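Pill Bottles and Kitchen Drawers: What Do People Do With Leftover Medicine?
Zainab Anozie
Health and Community project, final report, 30th November

I picked this topic because of my grandmother's kitchen drawer. She has painkillers in there from a knee operation I can barely remember, and when I asked why she kept them she looked at me like I'd asked why she keeps spoons! So my question was pretty simple: what happens to medicine when people stop taking it?

I handed out paper surveys in Plilholm and Jarholm, which are 2 very different places even though the same bus goes through both. Plilholm has a drop-off box inside the Bassey pharmacy. Jarholm doesn't have one, and the closest is a long ride away. I got 30 surveys back that were filled in all the way, and I left out the ones with missing pages (sorry to the person who drew a very nice cat on theirs).

Most people told me they just keep everything. The next most common answer was the trash, and a few said they flush it. I expected Plilholm to do a lot better on drop-offs, but plenty of people there had walked past the box for years and thought it was for mail. The pharmacist told me it's gray and has a slot, so fair enough.

I also asked why people hang on to old pills, and the answers were my favorite part. Cost came up a lot - if you paid for it, tossing it feels wasteful. Others said they might need it again. One woman had moved house with the same bag of medicine and never opened it.

If I did this over I'd start in January and get more surveys, and I'd ask about liquids separately, as people weren't sure if cough syrup counted. I'd also like to try a bright label on the Bassey box and see if anyone notices.

My survey never asked about the containers, and I wish it had. Several people wrote in the margins that they save the empties for buttons or screws, so a drawer full of bottles might not mean a drawer full of pills. The kind they meant is the amber one with a white cap, like the one standing on the wooden tabletop in my last picture, and you can't tell from the cap what anybody keeps in theirs. Next time that gets its own question, right after the one about the trash.

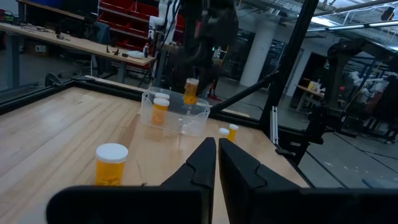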